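I work 12 years in packing, and I still think that a deep bin is a bad friend. People like it because everything goes in quickly. But small things spread over the floor of it, and somebody must bend down and search. My colleague Nele Albers says a big bin saves time. I believe it only moves the work to another person – usually the one on the late shift. Give me shallow trays, with a name on each, and I will complain less.
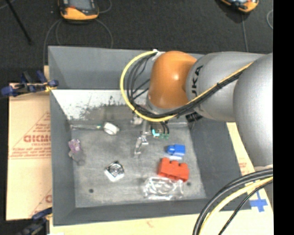 Small objects scattered on the floor of a large gray bin.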